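Collected Editions > Paper, binding and reprint quality

Thread: Tokance omnibus vol. 2, second printing, gutter loss

inkwell_margin
Got the second printing of the Tokance omnibus, volume 2, in January. Same page count and same trim as the first printing, but the binding is glued where the first was sewn. The book doesn't lie flat before page 600. On the double-page spreads in the Flaver arc the center captions run into the gutter and two of them can't be read without forcing the spine. Has anyone compared the two printings side by side?

gatefold
I have both. The first printing is sewn in signatures, and you can see the thread if you open it at the middle of a signature. The second has a notched spine with cold glue. Art placement is identical in both, so the inner margin was never adjusted for the stiffer binding. Paper is also different. The second is a coated stock with more glare, and it shows the black areas as slightly brown under a warm lamp.

panelborder9
Disagree on the black. My copy of the second printing has deeper blacks than the first. The first was printed from the older scans, and the line work in the Arancibia chapters is filled in wherever the hatching gets tight. The second has open hatching on the same pages. I'd take the glued binding to get the newer scans. 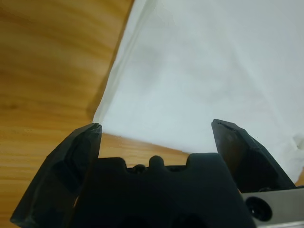
The gutter complaint is fair for the Flaver arc, but that is four spreads in a very thick book. Everything else was drawn as single pages with a wide inner margin.

gatefold
They're the same scans. The indicia lists the same restoration credit in both. What you're seeing is dot gain. Uncoated paper spreads the ink and closes up fine hatching, coated paper doesn't.

panelborder9
The credit line was carried over. Check the lettering in Arancibia chapter 2, third page, last balloon. The first printing has a broken letter E and the second has it repaired. Dot gain doesn't repair a letter.

gatefold
Checked. You're right about the E. One corrected page still isn't a new set of scans.

inkwell_margin
Is the print run known for either one? I'm deciding between returning this and looking for a first.

longbox_cellar
Dranberg announced 3,000 for the first printing. No figure was given for the second. Firsts come up for sale, but check for a split at the rear hinge before you pay. The text block is too heavy for the case, and mine pulled loose after 30 pages of the last story. Store it flat.

gatefold
Flat storage is bad for a block that size if anything is stacked on it. Upright, with firm support on both sides.

longbox_cellar
Upright is what pulled mine loose.

inkwell_margin
Returning the second and looking for a first. I'll post the hinge condition when I have one.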